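工作台小零件收拾与保养:接线端子、磨损的黑色件、齿条和内六角螺钉

Oltgate 工坊使用手册 · 台面与小件

台面先清再干活

浅色台面有一个好处,黑色小螺钉掉上去一眼能看见。缺点是胶印、油印也看得很清楚。每次开工前用微湿的布擦一遍,再用干布带一遍。油印先用纸巾吸掉浮油,再用稀释的洗洁精擦,别直接倒酒精,有些漆面会发白,先在台子底下试一小块。

台上只留这一次要用的东西。剪线钳、剥线钳、小一字螺丝刀放右手边,左撇子反过来。用完的线头随手扔进碟子里,不要用手往地上扫,多股铜丝扎进袖口很难找。

长尺子容易压住小件,台面上放一把300毫米的钢尺就够,再长的挂墙上。

接线端子垫一块硬纸板

插拔式端子又小又轻,直接放在光滑台面上拧螺钉,拧两下就转走了。从旧纸箱上剪一块硬纸板垫在下面,比端子大一圈,端子不容易打滑,螺丝刀滑脱了也只是戳在纸板上。纸板戳烂就换,不用心疼。
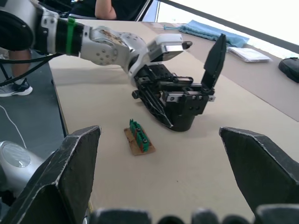
绿色接线端子,下面垫一小块棕色硬纸板。

几条接线时的习惯:

剥线长度按端子说明书来。没有说明书的,剥8毫米试插一次,铜丝露在外面就剪短,插不到底就再剥一点。

多股线先压针形管再插。手边没有针形管,把铜丝顺着原来的绞向拧紧,不要反着拧。也不要上锡,锡被压久了会变形,过几个月螺钉就松了。

螺丝刀的刀口要跟螺钉槽差不多宽。太窄会把槽啃坏,太宽会刮到塑料壳。

拧之前先看进线口里的夹片是不是全开。夹片半开的时候,线很容易插到夹片背面去,拧紧了一拽就出来。

每根线拧完轻轻拽一下。松的重来。

端子带颜色标记的,把标记朝同一边摆好再接。接到一半转了方向,最容易把头尾两根弄反。接完拿手机拍一张存着,下次拆的时候省事。

纸板还有一个用法:拆下来的端子插在哪个位置,就在纸板上用铅笔写哪个位置,零件和字放在一起。便利贴也行,但是便利贴沾了灰就不粘了。

所有接线都在断电以后做。拔掉插头,插头放在自己看得见的地方。

线缆和扎带

从设备上垂下来的线别让它一路拖到地上,椅子轮子压过几次,外皮就裂了。在桌沿下面装一个线夹,或者用扎带收一道。扎带拉到能用手指拨动就停,勒得太紧会在线皮上留印。会活动的部位要多留一段余量,先把活动的部分推到最远,再定扎带的位置。

扎带用颜色区分比较方便。我们这边亮色的用在以后还要拆的地方,黑色的用在不准备动的地方。剪扎带用平口的斜口钳,贴着扣头剪平,留下的尖茬很划手。

黑色零件磨白了怎么办

黑色表面的零件用一段时间,棱边上会露出银白色,先从经常碰到的边和角开始。大部分时候只影响外观,不用急着换。
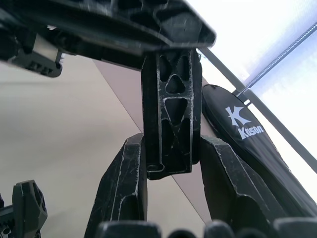
棱边上的黑色磨掉,露出发亮的划痕。

先分清是掉色还是卷边。用指甲横着刮一下棱边,顺滑的就是掉色,擦干净就行。刮到毛刺的,用400号砂纸包在小木块上,顺着棱边轻轻走两三下,走完再摸,没有毛刺就停手。不要来回猛搓,棱边会磨圆,配合面就不准了。

打磨下来的粉要擦掉。镂空多的零件,粉会积在筋条之间的凹槽里,用旧牙刷从里往外刷,再用吸尘器的扁嘴吸走。气枪少用,容易把粉吹进更深的缝里。

露出来的金属要看是什么料。钢件抹一层很薄的防锈油,用布蘸一点点擦过去,摸上去有油感、看不到油就够了。铝件一般不用抹。分不清的拿一块小磁铁试,吸得住的按钢件处理。有些不锈钢吸不住,也不怕锈,跟铝件一样对待就行。

想补色的可以用黑色记号笔或者补漆笔,只补外面看得见的地方。互相接触、互相滑动的面不要补,漆层会被蹭下来,粘在别处更难清。

齿条和小齿轮的清理

带齿的零件最怕两样东西,一样是干灰,一样是油太多以后粘上的灰。后一种更麻烦,会结成硬块卡在齿根。

清理用的东西:旧牙刷,竹签,不掉毛的布,小号吸尘器扁嘴。竹签削成扁头,一个齿一个齿地剔,不用金属针,针尖会在齿面上划出道子。剔完用干牙刷横着扫,再用布擦齿顶。

要不要上油看材料。塑料齿先查说明书,有些塑料沾了矿物油会发胀。金属齿用牙签尖点一点润滑脂,隔几个齿点一处,用手慢慢推几个来回,油自己会带匀,多出来的擦掉。

推的时候手指离开啮合的位置。用一根竹筷子顶着推也可以。
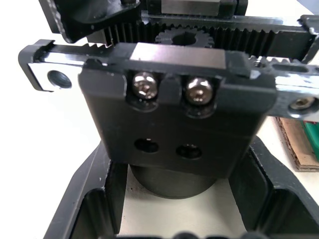
内六角螺钉的问题多半出在扳手上。头部沉在凹坑里的螺钉,坑底容易积灰,灰没掏干净,扳手就插不到底,一用力就把六角孔拧圆。先用竹签把孔里的东西掏出来,再把扳手插到底,感觉没有晃动了再使劲。

公制和英制的扳手不要混在一个盒子里。有几个尺寸很接近,能插进去,但是会晃,拧坏螺钉的经常就是它。我们把公制的放在贴 Wumix 标签的盒子里,英制的单独挂着。扳手头磨圆了就把前面磨掉一小截,重新磨平,还能接着用。

两颗螺钉并排的,轮流拧紧。先把两颗都带上劲,再各拧四分之一圈,最后一起到位。一颗拧死了再拧另一颗,零件会歪。

看到没有装螺钉的孔,先别急着补。有的孔本来就是空的,留着装别的东西,或者定位用。对照图纸看一眼,没有图纸就看孔里有没有螺纹,再看螺纹有没有用过的痕迹。

拆下来的螺钉按位置放。磁性盘方便,但是长短不一样的螺钉混在一起以后很难分,最好还是画一张简图,把螺钉戳在纸板上对应的地方。

存放

小件用带格子的透明盒,盒盖和盒底都贴标签。只贴盒盖的话,两个盒子同时打开,盖子很容易盖错。本工坊一个柜子里有40个格子,常用的放在腰到肩膀的高度,重的放下面。

端子按间距分,不按颜色分。颜色一样间距不同的端子很常见,插不进去的时候才发现拿错了。螺钉先按直径分,再按长度分,长度拿不准的用钢尺量,沉头的连头一起量,圆柱头的只量头下面那一段。

用过的硬纸板没有破就平放在抽屉里,下次接着用。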